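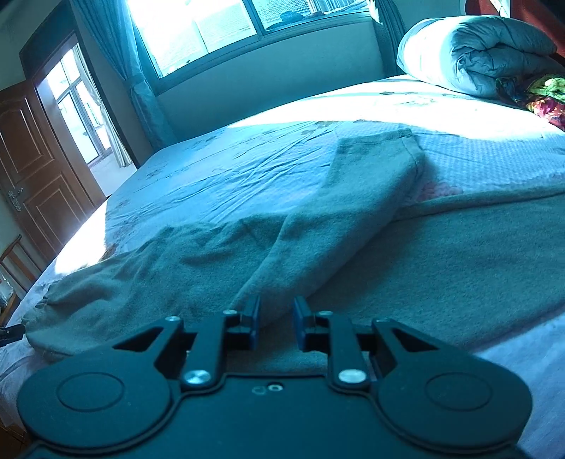

**4.2 Bedrooms: direct sun and the morning diary**

*Figure 3. Direct sunlight on a large bed, a gray-green garment spread out on top.*

Bedrooms next. Living rooms and kitchens were covered in 4.1 and behave more or less as the window area predicts. Bedrooms don't. The final set has 103 of them, all in the two housing areas described in Section 2 (Gretden and Nastau), and the spread in morning light is much wider than anything we saw in the other rooms. Same floor plan, same glass, same side of the building, and still one bedroom is bright by breakfast and the one above it stays dim until noon.

Part of this is curtains. Obvious, but worth writing down. Most residents in Gretden left the heavy curtain half closed all day, even in the darker months, and the logger on the nightstand then sees mostly wall. Nastau has the thin roller blinds put in by the landlord and people there either had them fully up or fully down. Very little in between. We had planned to treat curtain position as a yes/no item and this was a mistake for Gretden, where half closed is the normal state. It was recoded afterward by Rissanen from the diary notes. The recoding is rough.

The second part is the bed itself. Direct sun falling on bedding, as in Figure 3, makes a patch far brighter than the rest of the room, and how much of that reaches the sleeper's eye depends on which end the pillow is at. Pale bedding throws light back up to the ceiling and walls. Dark blankets don't, or much less. In the rooms with a dark bedspread the ceiling readings were lower for the same sun at the window, which fits the simple model in Section 3 fairly well. Clothes left on the bed were not recorded. Probably should have been for the smaller beds, where a coat or a blanket can cover a good share of the surface.

We used about 1,000 lux at the pillow as the line for a "bright" morning. Other cutoffs were tried. A lower one puts nearly every July morning in the bright group and leaves nothing to compare against; a higher one empties the group in Gretden almost completly. The choice changes the size of the effect but not its direction, see the appendix.

Diaries. 225 mornings are usable, meaning the resident wrote down a wake time and a get-up time and the logger was running. A good many more were lost to flat batteries in the first week, all of them in Nastau, all from the same box of Stellero loggers. Weekend mornings were kept but marked. People sleep later, the sun is higher by the time they get up, and mixing them in with work days makes the light look like it is doing something it may not be.

With weekends set aside, residents in bright bedrooms reported a shorter gap between waking and getting out of bed. Not a large difference. It holds in both areas and it holds when households with small children are dropped. Wake time itself did not differ in any way we would trust. So the light doesn't seem to wake people earlier, they just get up sooner once awake. Or: people who get up quickly also open the curtain quickly, and we have the arrow backward. The diary can't separate these. A fixed blind schedule would, and that is what Seppälä's earlier work in student housing did, with a smaller group and only in spring.

Comments in the free-text box were more useful than expected. Several residents disliked the direct sun, mainly heat and glare on a phone or book, and some had moved the bed away from the window for that reason. Those rooms end up in our "dim" group even though the room as a whole is bright. That is a measurement problem and not a daylight problem. A second logger on the far wall would have caught it. We had one spare for the whole of Gretden.

Window direction, last. East-facing rooms are the bright ones in the morning, no surprise. But trees matter nearly as much on the lower floors, and in Nastau the row of birches along the parking side takes away most of the direct morning sun up to floor 3. Above that, nothing in the way. Floor level was therefore added to the model, and once its in, the difference between the two housing areas mostly goes away. Table values are for the model with floor level included. Evening light in the same bedrooms is dealt with in 4.3.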